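Rirnbridge table

The Rirnbridge table is a type of low lacquered coffee table, dark in color, made in and near the town of Rirnbridge and later copied elsewhere. Also called a Rirnbridge low, or just a "low" in the trade. Usually rectangular. Curved legs, an apron below the top, often a second shelf underneath.

Origins

Early history is patchy. The Borbély workshop is generally given as the first maker, though the Barach family claimed the pattern too and sold near-identical tables from a shop on the same street. Neither firm kept good order books. Most early tables were brown or dark red, black came later and soon outsold both.

The shelf was a late addition, ment for newspapers. Tables without one are usually taken to be older, but shelves were sometimes removed, so not a safe test.

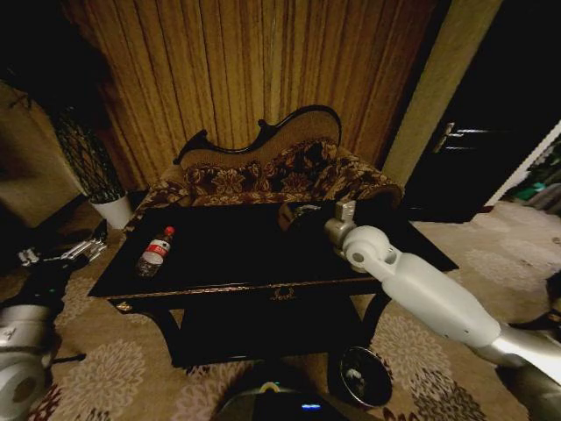 Construction

Frame of beech or another cheap hardwood. Legs cut from a single piece, never bent. Lacquer put on in thin coats and rubbed down between them, up to 17 coats on Borbély tables, fewer on Barach ones. Gilding last. Edge trim was painted on cheaper tables and applied as metal strip on better ones; ornaments for the apron were bought in ready made.

Common faults: lifting trim, white rings from hot cups, loose front legs where the apron joint has dried out. Missing ornaments are frequent and replacements rarely match.

Ginimgate period

Both workshops were bought by the Ginimgate furniture company, which moved production to one building and cut the range to 2 sizes. Sprayed finish replaced hand lacquer. Collectors tend to rate these lower, altho they stand up better to daily use and spills.

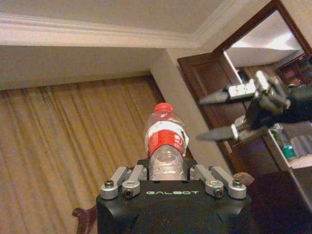 Output fell off once flat-pack furniture reached local stores. The last Ginimgate price list still has the larger size, no shelf option.

Collecting

Prices modest. Signed tables are scarce. Kyung-hwa Seol's checklist records 173 with a maker's stamp, normally inside the back apron, and gives Barach the larger share. Dating by stamp is disputed, as the Borbély stamp stayed in use after the sale.

Restored tables sell for less than worn ones with the first finish intact. Polyurethane over old lacquer is the usual problem and is hard to reverse.

See also

Lacquerware
Coffee table
Ginimgate furniture company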